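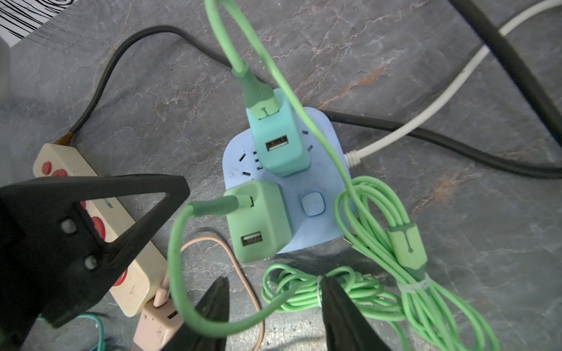

How I score a plugging task so the numbers mean something

I spent most of May getting a policy to push USB cables into wall chargers, and the part that cost me the most time was the scoring. My first write-up said "works pretty well" and my lab mates at Brendari quite rightly laughed at it. So this is the way I do it now, start to finish, and you can copy it for pretty much any insertion task.

What you need: one arm with a two-finger gripper, a wrist camera, a trained policy (mine is built on Vostik, but any will do), a pile of chargers and cables, and a free afternoon.

Step 1. Write down what success is before you run anything

I mean on paper! Mine reads: connector fully seated, gripper open, and the cable stays put when the arm backs off. A plug that's halfway in is a fail. I used to hand out half points for those and I could never agree with myself the next morning.

Step 2. Leave the clutter in

Our first tests had one strip on a bare table and the scores looked lovely. Then I put down a second power strip, a few extra chargers and a lot of loose cable, and the success rate dropped like a stone. Cables in the same color as the target are the nastiest, so use plenty of them. A green cable lying across other green cable is a really good test — the policy has to work out which end belongs to which loop.

Step 3. Shuffle between trials

Turn the strip, move a charger to another socket, let the cable fall however it likes. I draw the layout from a list I made ahead of time, because left to myself I make things easier for the robot (everybody does, I think). Unplug anything from the mains before you put your hands in there, please.

Step 4. Set a time limit

I give it 60 seconds. Ours either gets there well before that or starts poking at the same spot forever, and you don't want to stand around watching it poke.

Step 5. Run the whole list

I ran 158 trials over 2 afternoons. Don't stop early when it's going well, and don't quietly redo the ones where you bumped the table. Mark them as bumped and keep them in the sheet.

Step 6. Sort the failures

This is my favorite bit. I had 47 fails, and I went back through the wrist video for each one and gave it a single label: missed the grasp, grabbed the wrong cable, lined up badly, or ran out of time. Wrong cable was the biggest group by a mile, so I went and collected more demos with tangles in them instead of fiddling with the insertion part.

If you use Gamage to log your runs, add the label as its own column from the start. I typed mine into the notes field and spent a whole Thursday pulling them back out. My spreadsheet template is in the Clindudham folder, on the tab called "plugs".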